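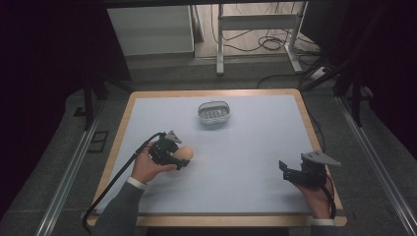
Two hand-held grippers and a small white basket on the work table

Playtesters wanted for Lurkberg, a tile-matching puzzle game

Trorley is looking for adults to try the next version of Lurkberg before it goes on sale. The game has 348 levels. We need to know which ones are too easy, which ones are unfair, and where people give up.

What you would do
Play at home on your own Windows computer for three weeks. Plan on four or five evenings a week, an hour or so each time. The game saves a log of your moves, and you send it to us every Monday with a short form. At the end there is a phone call with Imani Kioko, our level designer, which takes half an hour.

Who can apply
You must be 18 or older and able to read English. You do not need to be good at puzzle games. We already have plenty of experts — people who rarely play are especially welcome. If you tested our last game, Bisht, please sit this one out. Color-blind players are encouraged to apply, as the new tile set has a pattern mode that needs a lot more testing.

Pay
$766 for the full three weeks, paid by check or bank transfer after the call. If you stop early you are paid for each full week you finished. Testers are also listed in the credits unless they ask not to be.

How to apply
Send an e-mail to Neelam Sisodia at the Trorley office with "Lurkberg test" in the subject line. Tell us your age, what kind of computer you have, and the last game you played, cards and board games included. Please do not send a resume. Applications close at the end of March, and we reply to everyone by e-mail.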